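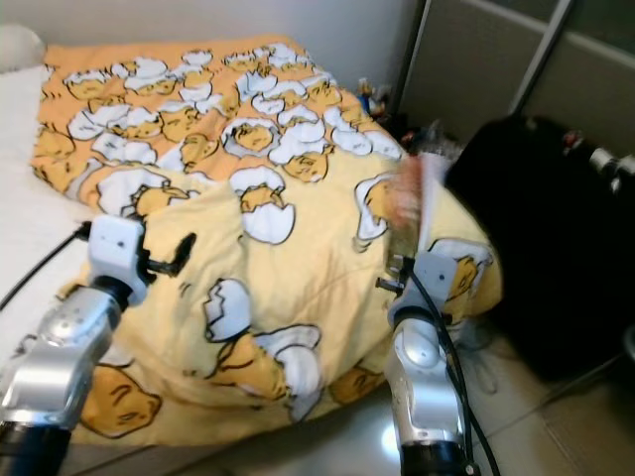

A printed duvet on a bed with folds and creases.

Seidu Sowah has written the bed-making instructions for Rernilell, a group of furnished short-let flats, for three years. His current set runs to 543 words. The previous one, which he also wrote, was 700.

"People stopped reading at the pillows," he says. "So I moved the pillows to the end and took out most of the adjectives."

The duvet is the part he has rewritten most often. A duvet pushed into a heap has usually shifted inside its cover, and smoothing the top hides the fault for a few hours at most. Sowah's method starts with the corners. The filling is found by hand at the two head-end corners, matched to the corners of the cover, and held there while the rest is drawn down the bed.

"You don't pull from the middle. If there is a lump in the middle, it belongs somewhere else, and you need to find out which edge is short. Run a hand along the seam. It takes a minute."

Printed covers, such as the yellow one with drowsy egg yolks and cracked white shells, are easier to set than plain ones, he says. A repeating pattern shows at once where the cloth is twisted. On a plain white cover he checks against the side seam instead.

He is stricter about the sheet. Any strip left bare by the duvet should be flat before the duvet is moved across it, as creases underneath are awkward to reach afterwards. Where one long side of the bed shows more sheet than the other, the duvet is lifted and carried over. Dragging it brings the sheet along.

Jonas Aebischer, who handles linen purchasing for the same flats, disagrees with him on sizes. Aebischer would buy every cover 3 cm larger than the filling, to make changing quicker. Sowah wants an exact fit.

"Jonas is thinking of the person putting the cover on," Sowah says. "I am thinking of it a week later. Spare cloth gives the filling room to travel."

They tried both in August, on 200 covers, and did not settle it. Corner ties reduced the shifting in either size – but the ties came undone in the wash and had to be retied, which Aebischer had not allowed for in his timings.

The next version of the instructions will include the ties. Sowah expects it to add one paragraph, placed before the pillows.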